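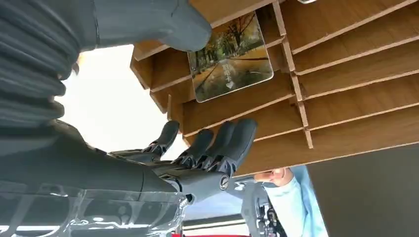 ## 4. Installing the Silow under-shelf dehumidifier

This section covers mounting and first start of the Silow unit in closets, pantries and storage rooms. For basement installation with a drain hose, see Section 6.

### 4.1 Before you start

Check that the carton contains the dehumidifier, the mounting rail, the power adapter, the water tank and a bag with 9 screws. One screw is a spare.

The shelf must be level and at least as deep as the rail. Glass and wire shelves need the Kamier clamp set, sold separately.

**CAUTION:** Do not mount the unit above a heater, a sink or an open container of liquid.

### 4.2 Attaching the rail

1. Empty the shelf.
2. Hold the rail against the underside of the shelf with the arrow pointing to the front.
3. Mark the holes with a pencil.
4. Drill pilot holes. Do not drill through the shelf.
5. Drive the two end screws first, then the rest. Tighten by hand.
6. Pull down on the rail. If it moves, remove it and shift it to fresh wood.

**Note:** On slatted shelves, each end screw must enter the middle of a slat. Do not place screws in the gaps or close to a slat edge.

### 4.3 Hanging the unit

1. Slide the unit onto the rail from the front until it clicks.
2. Push the tank in fully. The tank light stays red while the tank is out of place.
3. Route the cord along the back wall and plug in the adapter.
4. Leave a gap of 2 inches on both sides of the air inlet.

### 4.4 First start

1. Press and hold POWER until the display lights.
2. Select the humidity level with the arrow keys. The factory setting suits most closets.
3. Close the door and let the unit run overnight.
4. Empty the tank in the morning. It holds 800 ml.

The fan runs at full speed during the first cycle and is louder than in normal use.

**CAUTION:** Unplug the adapter before removing the unit from the rail.

### 4.5 Filter

Rinse the filter in cool water once a month and let it dry before refitting. Replace it after about 3,000 hours of operation. The display shows "F" when replacement is due. To clear the message, hold both arrow keys until the display goes blank.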